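Woloddale Community Help > Outdoors and Nature > Walks and Wildlife

First time leading a nature walk, how long should the route be?

Posted by fernbank_mom

Hi everybody! I somehow raised my hand at the end of our garden club's spring meeting and now I'm leading a nature walk along the creek trail at Drurwood in May. I've been on plenty of walks but I have never been the person in front, and I'm starting to lie awake over it a little.

We have 20 people signed up, a few of them kids and a few who use walking sticks. The full loop goes from the parking lot down past the old mill pond and back up through the meadow, and it took me 2 hours by myself with stops to look at things. Is that too much for a mixed group? I know my wildflowers pretty well and I'm fair on birds if they sit still, but I'm hopeless on insects, and the kids are sure to ask about insects. Also, is morning really that much better than afternoon? The pond side gets lovely light after lunch and I'd hate to drag folks out of bed.

Thank you in advance, and sorry for the long post.

creekside_walker

Oh, you are going to have such a good time with this! I've led walks on the Fotmont side for years (frogs mostly, and whatever else hops by) and I remember feeling just the way you do now.

Your loop is too long, I'm afraid. A group goes at half the pace of one person, because somebody spots a warbler and everyone has to find it, and then somebody's shoe comes untied. Go down to the mill pond and come back the same way. People think they'll mind seeing the same trail twice, but the light has changed and they notice the other side of it, and the ones with sticks will be glad to skip that meadow hill -- it's steeper than it looks coming from the pond.

Start at 8 in the morning if you can stand it. The birds are singing then and by early afternoon they've mostly gone quiet. If you love the pond light, offer a short second stroll after lunch for anyone who wants to stay.

As for insects, it's perfectly fine to say you don't know. Bring a field guide and let the kids look it up. I was asked about a beetle once and we spent ten minutes on it, and it was the best part of the morning (we never did settle which beetle).

A few other things I'd do:

Walk the route the day before and check for downed limbs and wasp nests.

Ask one steady person to stay at the back, so you aren't always turning around.

Carry out every scrap from the snack stop, orange peels too, and empty it all into a proper bin when you're back indoors.
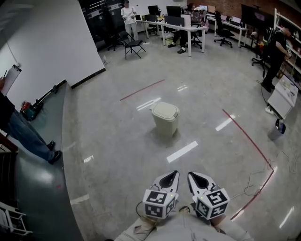 Pick 2 spots where you'll stop and talk no matter what, and leave the rest to luck. I like a bridge for one of them.

Tell people the day before to wear long pants. The ticks by Boateng Meadow start early and they are not shy.

Do come back and let us know how it went!

mossy_log

Afternoon is fine, I've seen herons there at 3. Bring water.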